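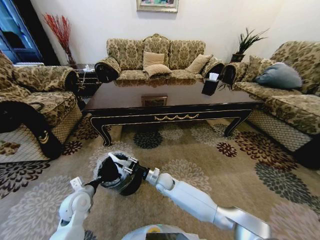
**Ticket: Wi-Fi drops every evening, back half of the house**
Opened by: Filipa Esteves
Picked up by: Brahim Gaber, Vilela home support
June 2021

Hello, and thank you for taking this on so quickly. I'll try to give you everything, even the bits that may not matter, as I never know which bits those are. Our router is an Aken, supplied by you when we moved over from the old line in May. It sits in the hallway on top of the shoe cupboard. Mornings are lovely. After dinner the signal in the living room goes thin, video calls freeze with my mother mid-sentence, and then the little light on the front turns amber and we lose everything for a few minutes. Upstairs is fine the whole time, which drives my daughter's side of the argument (she says it's my tablet).

I have restarted it more often than I'd like to admit. I also moved it off the cupboard for one evening and put it on the floor, and that was worse!

**Brahim, first reply**

Hi Filipa, please don't apologize for the detail, it saves me asking. Could you run the speed test from the app twice for me, once in the hallway and once on the sofa, both after dinner? You're on the 300 plan, so next to the router we'd hope to see something close to that. And could you tell me what else is plugged in near the cupboard – cordless phones, baby monitors, that sort of thing?

**Filipa**

Done, with a cup of tea in hand. Hallway gave me 300 on the nose, which impressed everyone. On the sofa it was 56, and then the second try wouldn't finish at all.

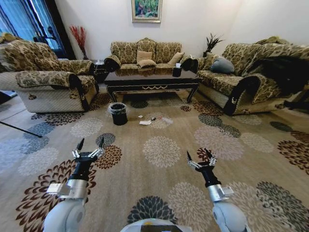 As for what's plugged in, there's the cordless phone base, which shares the extension lead with the router, and a Nikonik repeater that my neighbor Othmane Helmy gave us when he upgraded. I'd forgotten the repeater entirely. It's behind the coats. I don't think anyone has looked at it since he set it up for us, bless him.

**Brahim**

Ah, the one behind the coats! I suspect we've found at least part of it. An older repeater can hang on to your tablet even when the router would do a better job, and if it was set up for your old network it may be handing out addresses of its own. When both do that, things go wrong in just the way you describe. Would you try these, in order, and leave an evening between the first and the second?

1. Unplug the repeater and leave it off. Restart the router, wait for the steady light, then forget the network on your tablet and join it again.
2. Move the phone base to another socket, as far from the router as the cable allows.

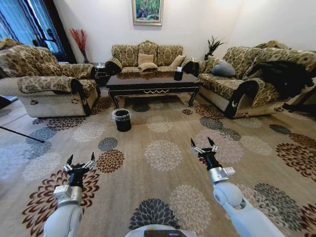

3. In the app, open Wireless, then Channel, and change it from Auto to 2. If it asks about restarting, say yes.
4. Run the sofa test again after dinner and send me the number, good or bad.

**Filipa**

Steps 1 and 2 are done, one evening each as you asked. No amber light on either night, and my mother got all the way through the story about the dentist. I haven't touched the channel yet – Benedita is better with the app and she's home tomorrow, so we'll do that part together and I'll send you the sofa number then.

**Brahim**

Wonderful, leave the repeater unplugged for now. I'm keeping the ticket open until I have your number.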